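Adams Table Surface Mat, 30 inch

Dark gray or sand. Sold singly. Legs and table not included.

The Adams mat is a cover for work tables, made in our workshop in Stotport. It lies flat on the table and protects the top from scratches, hot cups and glue. Many customers bought it first for a sewing room or a repair bench and later ordered a second one for the kitchen, so we changed the edge last year to make it easier to wipe.

The mat has two layers. The upper layer is a smooth rubber with a matte finish, and it does not shine under a lamp. The lower layer is a thin felt which holds the mat in its place. You do not need tape or clips. If your table is painted, please wait until the paint is fully hard before you put the mat on it. We had one case where the felt stayed stuck to fresh paint, and Lucía Villanueva from our service desk needed a long afternoon to help the customer by phone.

Sizes and order codes

The standard mat is 30 inches deep and fits the Fastton bench without cutting. For the other tables please measure the top two times, once at the front and once at the back. Old tables are often not square. The order code is 392 for dark gray and 207 for sand. The color is the only difference between them.

If you need another depth, write to us before you order. Anas Shawky cuts the special sizes himself and he will answer you with a price. A cut mat can not be returned, except when the mistake is ours.

How to cut the mat at home

Use a new blade and a metal ruler. Put the mat with the felt side up and draw your line with chalk. Cut slowly, first only through the felt, and then again through the rubber. Do not use scissors for the long edges - the line becomes wavy and you will see it every day. For round corners a small saucer is a good guide.

Cleaning

Warm water and a little dish soap are enough for most dirt. For dried glue, wait until it is hard and lift it with a plastic card. Please do not use acetone or bleach. The dark gray mat forgives coffee and pencil very well, the sand one less. Do not put the mat in the washing machine, also not on the cold program.

A new mat has a light smell of rubber. It goes away in around 2 weeks if the room has fresh air. It arrives rolled, and the ends will stand up a little in the beginning. Leave it on the table overnight with some heavy books on the corners.

Heat

The mat accepts a cup of tea or a warm plate. It is not made for a pan directly from the stove, and not for a soldering iron. For this kind of work we sell the Flamer pad, which is smaller and lies on top of the Adams mat. The two can be ordered together and we send them in one tube.

From our customers

"I had the old version for many years and the new edge is better. Crumbs do not stay there anymore. I would like a green one." - Nosipho Nkosi

"Good mat, heavy, it does not move when I push the sewing machine. The tube was damaged by the delivery but the mat had nothing." - Mpho Mnguni

"The sand color is more yellow than I expected from the website. I kept it. It looks nice with the wood." - Lesego Venter

About the color: screens are different, and we can send you a small sample of both mats by letter. Write your address clearly, please, with the apartment number.

Delivery

Orders leave the workshop in the morning, before 11. In May we are closed for the yearly repair of the cutting machine, and orders from this time are sent when we open again. You can still write to the service desk, only the answer will be slower.

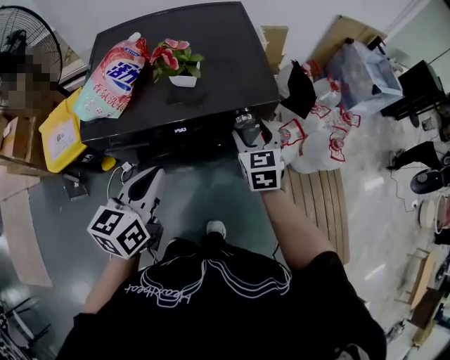 Returns are possible if the mat is not cut and is rolled with the felt side inside. Please use the original tube and put the order paper in it, otherwise we do not know who has sent it back.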